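The week my robot forgot how big it was

I promised a cheerful update this month and I had one half written, too. Then February happened.
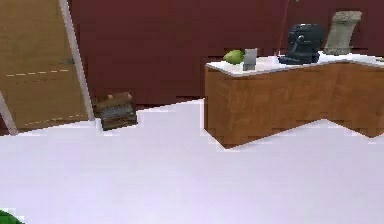
So, some background for anyone who's wandered in from the sourdough posts (hello, you're very welcome, there will be bread again soon). I've spent the winter teaching a pretend robot to potter about a pretend kitchen. The project's called Zistine, it lives entirely on the computer under my desk, and the idea is that it learns to get from the door to the worktop and fetch something without knocking anything over. If it behaves in there, Conceição Bettencourt will let me try the same software on Timel, her real one, which has wheels and a proper motor and weighs rather more than my dog.

It had been going so well! I'd run the fetching job 200 times over a couple of evenings, with the start point shuffled each go, and got 3 failures, all of them silly ones where it dithered until the clock ran out. No bumps at all. I sent Conceição a very smug message with far too many exclamation marks.

She wrote back asking how close it was getting to the corners of the island.

I didn't know. I'd never looked. I had a line in the log that said "contact: none" and I'd been taking its word for it, like you'd take a toddler's word for having washed their hands. So I made a cup of tea, slowed one of the good runs right down, and watched it from the side. And there it was, gliding along with its shoulder buried in the kitchen units. Straight through the wood and out the other side, cool as you like, and the log still saying none.

I felt a bit sick, to be fair. If that had been Timel in Conceição's real kitchen, it would have gone into the cupboards at walking pace with a score sheet full of ticks.

Finding the cause took me four evenings, and I'm going to tell you about all of them because I suffered and so should you.

Evening one I blamed the island. Everything you see in a simulator has a sort of invisible twin that does the actual bumping, and if the twin's in the wrong place then you get ghosts. The base of the island isn't a plain box, it goes in and out along the floor, so I was sure I'd botched it. I turned on the overlay that draws the twins and it was perfect. Annoyingly perfect.

Evening two I blamed the speed. If a thing moves fast enough it can be on one side of a wall in one tick and the other side in the next, and the computer never catches it in the middle. I made the ticks 10 times shorter and everything crawled. Still a ghost.

Evening three I sulked and re-read my own notes, which are dreadful. One says "Grigaitė fix, ask!!" and I have no idea what I wanted to ask. Grigaitė is the bit of code that loads the robot's body, and I'd swapped to a newer version just after New Year.

You can see where this is going. Evening four, I turned the overlay on for the robot and not the kitchen, which I should've done first, and its invisible twin was tiny. The new version reads sizes in a different unit from the old one, and it had quietly shrunk the bumping body down to something that would fit in an egg cup. The visible robot was full size. The part that could feel a wall was a crumb somewhere near its middle. Of course it never touched anything — a crumb has loads of room!

The fix was one line. I put it in, ran 125 fresh goes overnight, and came down in the morning to an absolute massacre. It hit the island, it hit the little chest by the wall, it got itself wedged by the door and just sat there pushing. It had learned all its manners as a crumb and now it had hips.

So it's training again from scratch, and I've changed how I check things. Before any long run, I now drive it into the wall on purpose, and if the log doesn't complain, the run doesn't start. Urent (the little script that kicks off the overnight jobs) does this by itself now and refuses to carry on if the crash test comes back clean. I also watch a handful of the good runs from the side, slowly, with tea.

Conceição has been very kind about it. She did ask me to fit a second stop button on Timel before I come round, one she can reach from the sofa, and I've said yes to that. I've ordered a big red one. If anybody's wired two in a row on a small mobile base and has opinions about where to run the cable so the wheels don't eat it, the comments are open.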